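Hello all,

Styliani Pappas wrote:
> Should the Malent rule say where the fingers must be before the arm moves off?

Yes please, and do forgive the slow reply.

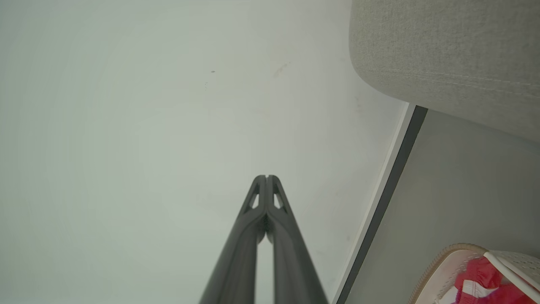
Our rule at Sarkmont is that every laundry task begins with fingers shut and nothing held. Tips together like these would pass, and I'd happily write it down just so – it's easy to check.
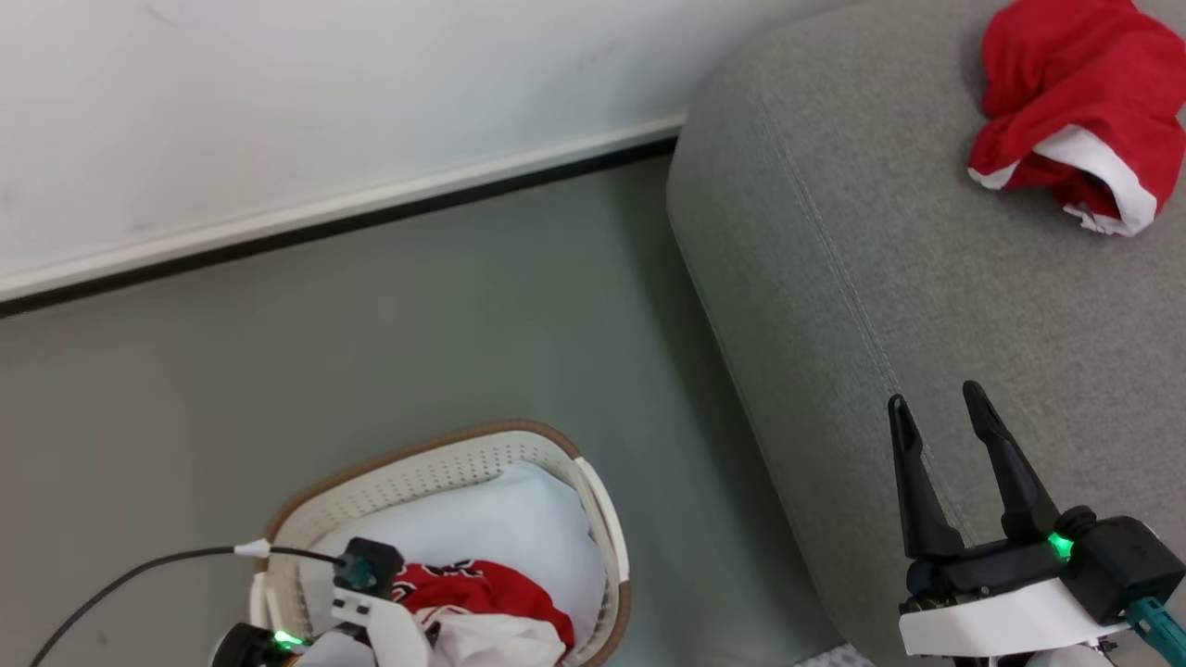 I'd also ask for a pause of 2 seconds before each reach, though 4 may suit beginners better.

Warm wishes to everyone at Amiment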